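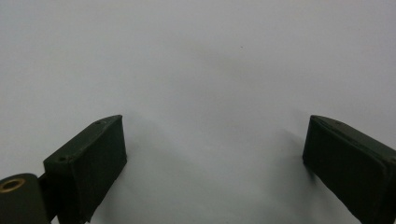 Two gripper fingers, one wide gap.

OK, take a breath. Say hi. Thank the Natetti folks for the coffee, and remind people the handout is one page and it's by the door.

Start with the ladder story. When I was a kid in Ocampo my dad had a ladder with one bad rung, fourth from the bottom, and we all knew to step over it. We stepped over it for years! Then my cousin came to visit. (Pause. Let them get there on their own.) She was fine, by the way, just a very sore backside and a few words my grandmother didn't like.

So that's what I want to talk about tonight, the thing in your life you keep stepping over. Ask for a show of hands: who has an apology they've been putting off for more than a month? Put mine up first. 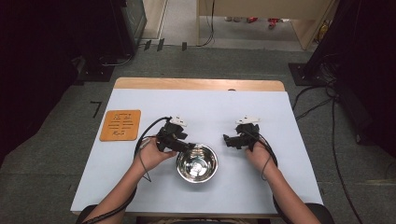

Then tell them about Sastow. I drove 484 miles to say sorry to a friend and I practiced it the whole way, every word, and when the door opened I said "I was wrong about the money" and forgot all the rest. It took maybe 12 seconds. We talked until one in the morning.

Slow down here, I always rush this bit. Read the line from the Steltness workbook, page 95: "Say the small true thing first." Read it twice.

Give them two minutes to write a name down. Don't talk while they write!! I always want to fill the quiet. Drink some water.

If we're running late, skip the lawn mower story and go straight to questions.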